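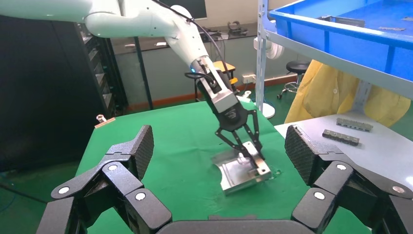

4. Mise en service de l'adoucisseur Clalon

Ce chapitre concerne les modèles Clalon 2 et Clalon 2 Plus. Pour les versions à double colonne, reportez-vous à la notice séparée livrée avec le bloc de commande.

Lisez le chapitre en entier avant de commencer. Le raccordement hydraulique (chapitre 3) doit être terminé, les joints en place et le by-pass en position « Dérivation ».

4.1 Avant de commencer

Vérifiez les points suivants :

- la pression du réseau est comprise entre 2 et 6 bars ;
- la température du local reste supérieure à 5 °C toute l'année ;
- une prise de courant avec terre se trouve à moins de 1,5 m de l'appareil ;
- l'évacuation est raccordée avec une garde d'air (siphon Grekia ou équivalent) ;
- vous disposez d'au moins 50 kg de sel régénérant en pastilles.

Matériel nécessaire : un seau de 10 litres, une lampe, un chiffon, la trousse d'analyse de dureté fournie et la clé plate rangée sous le couvercle du bac à sel.

ATTENTION. Si la pression dépasse 6 bars, installez un réducteur en amont de l'appareil. Les dommages causés par une surpression ne sont pas couverts par la garantie.

4.2 Mesure de la dureté de l'eau

1. Ouvrez un robinet d'eau froide situé avant l'adoucisseur et laissez couler deux minutes.
2. Rincez l'éprouvette puis remplissez-la jusqu'au trait.
3. Versez le réactif goutte à goutte en comptant les gouttes. Agitez doucement après chacune.
4. Arrêtez-vous dès que la solution passe du rouge au bleu. Une goutte correspond à 1 °f.
5. Notez la valeur dans le tableau de la page de garde, à la ligne « Dureté d'entrée ».

Remarque : si l'eau est bleue dès la première goutte, elle est déjà douce. Vérifiez que le prélèvement a bien été fait en amont et qu'aucun autre appareil de traitement n'est installé sur la conduite.

Refaites la mesure une seconde fois. En cas d'écart de plus de 2 °f entre les deux résultats, rincez l'éprouvette à l'eau déminéralisée et recommencez.

4.3 Remplissage en eau de la bouteille de résine

1. Assurez-vous que l'appareil est débranché.
2. Placez l'extrémité du tuyau d'évacuation de façon à pouvoir observer l'écoulement.
3. Ouvrez la vanne d'arrêt générale.
4. Tournez la poignée du by-pass d'un quart de tour vers « Service », très lentement. L'air s'échappe par l'évacuation.
5. Attendez que le bruit d'air cesse, puis amenez la poignée en butée.
6. Contrôlez tous les raccords avec le chiffon sec. Resserrez à la main si nécessaire, sans utiliser de pince sur les écrous en plastique.

ATTENTION. Une ouverture trop rapide du by-pass peut entraîner la résine dans la conduite. Si de petites billes ambrées apparaissent au robinet, fermez l'eau et appelez le service technique.

4.4 Préparation du bac à sel

1. Retirez le couvercle et vérifiez que la cheminée de saumure est bien verticale.
2. Soulevez le flotteur à la main et relâchez-le. Il doit redescendre sans accrocher.
3. Versez 8 litres d'eau dans le bac, directement à côté de la cheminée.
4. Remplissez de sel jusqu'au repère MAX. N'utilisez ni sel de cuisine, ni sel de déneigement, ni sel en poudre.
5. Remettez le bouchon de la cheminée, puis le couvercle.

Remarque : au premier remplissage, le niveau d'eau n'est pas visible au-dessus du sel. C'est normal. Comptez quatre heures pour que la saumure atteigne la concentration voulue.

4.5 Branchement et réglages

Branchez l'adaptateur secteur. L'écran affiche la version du logiciel pendant quelques secondes, puis l'heure clignote.

1. Réglez l'heure avec les touches + et –, validez avec OK.
2. Choisissez l'heure de régénération. Le réglage d'usine est 2 h du matin. Si un lave-linge ou un arrosage fonctionne la nuit, décalez-la. L'eau distribuée pendant la régénération n'est pas adoucie.
3. Saisissez la dureté d'entrée relevée au point 4.2.
4. Saisissez la dureté résiduelle souhaitée. Nous recommandons 8 °f pour un usage domestique.
5. Indiquez le nombre de personnes du foyer.
6. Maintenez OK enfoncé pendant trois secondes pour enregistrer.

L'écran affiche alors le volume d'eau disponible avant la prochaine régénération, en dizaines de litres. La valeur 175 correspond donc à 1 750 litres.

Si vous n'appuyez sur aucune touche pendant une minute, l'appareil quitte le menu sans enregistrer.

4.6 Première régénération

La première régénération se lance à la main et doit aller jusqu'à son terme. Elle dure 82 minutes.

1. Quatre heures au moins après le remplissage du bac, appuyez simultanément sur + et OK.
2. L'écran affiche « R1 » (détassage). L'eau à l'évacuation peut être jaunâtre pendant les premières minutes.
3. Les phases R2 (aspiration de la saumure), R3 (rinçage lent), R4 (rinçage rapide) et R5 (renvoi d'eau) s'enchaînent automatiquement.
4. Pendant R2, vérifiez que le niveau baisse dans la cheminée de saumure.
5. À la fin du cycle, l'heure s'affiche de nouveau et l'écoulement s'arrête complètement.

Ne débranchez pas l'appareil en cours de cycle. En cas de coupure de courant, le cycle reprend là où il s'était interrompu, à condition que la pile de sauvegarde soit en place.

4.7 Réglage de la dureté résiduelle

La vis de mixage se trouve à l'arrière du by-pass, sous un capuchon gris.

1. Ouvrez un robinet d'eau froide en aval et laissez couler cinq minutes.
2. Mesurez la dureté comme indiqué en 4.2.
3. Si la valeur est trop basse, desserrez la vis d'un demi-tour. Si elle est trop haute, serrez d'un demi-tour.
4. Attendez deux minutes et mesurez à nouveau.
5. Remettez le capuchon lorsque la valeur est correcte et notez-la à la ligne « Dureté de sortie ».

Le réglage se fait robinet ouvert, à débit moyen.

4.8 Anomalies à la mise en service

Le niveau ne baisse pas pendant R2 : tuyau de saumure pincé ou raccord mal serré. Vérifiez aussi le filtre de l'injecteur (point 6.3).

L'eau coule en permanence à l'évacuation : cycle interrompu ou corps étranger dans la vanne. Relancez une régénération complète. Si l'écoulement persiste, mettez le by-pass sur « Dérivation ».

L'écran affiche E2 : le moteur ne trouve pas sa position. Débranchez, attendez trente secondes, rebranchez.

L'eau a un goût salé : rinçage incomplet, souvent dû à une pression trop faible. Laissez couler un robinet d'eau froide dix minutes, puis contrôlez la pression.

L'eau est trouble et s'éclaircit dans le verre de bas en haut : présence d'air. Le phénomène disparaît en un jour ou deux.

4.9 Enregistrement

Renvoyez la carte jointe dans le mois qui suit la mise en service, en y reportant le numéro de série collé sous le couvercle et les deux valeurs de dureté. Adresse : Cernedero, service après-vente, à l'attention de Bimla Grewal. Les appareils achetés chez un revendeur Bajpai sont enregistrés par le magasin ; conservez dans ce cas la facture avec la notice.

L'entretien courant est décrit au chapitre 5.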